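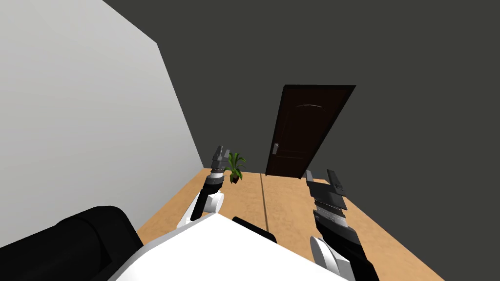
Buying and Budgeting

Two-arm robot for a small lab: simulate first, or put it all into hardware?
Posted 12 April 2023 by Benoît Mallet

We have money set aside for one two-arm mobile robot at our training center, and I have to hand in a purchase plan. For now we work only in simulation. The room model is very simple: wood floor, gray walls, one closed door with a lever handle, a potted plant near the back wall. Both arms have two-finger grippers.

The job we want in the end is opening doors and going from room to room. My manager asks why we should pay for 12 months of simulator licenses when that money could go toward spare grippers. Has anyone had to split a budget like this? What did you leave out and regret?

Farkotero
Keep the simulator, but buy a shorter term. We paid for a full year and did most of the useful work in the first 7 months. After that people were on the real machine every day and hardly opened it.

Things missing from our first plan: a second battery, shipping both ways for repairs, replacement finger pads, and a practice door in its own frame. Put the door in the budget now. Ours was added late and took 11 weeks to get approved - the robot sat in its crate for part of that.

Also measure your real door handle and put those numbers in your model before you choose grippers. Ask the seller for the maximum opening of the fingers and the pull force of the arm, in writing.

Tisis
Get the service contract. Ours was not cheap but it paid for itself.

Lebrun
I agree on the shorter license. I would not buy spare grippers on day one, only the pads. Check the width of your doorways too, with the arms out in front and with them folded. We had to move our robot to another room over that.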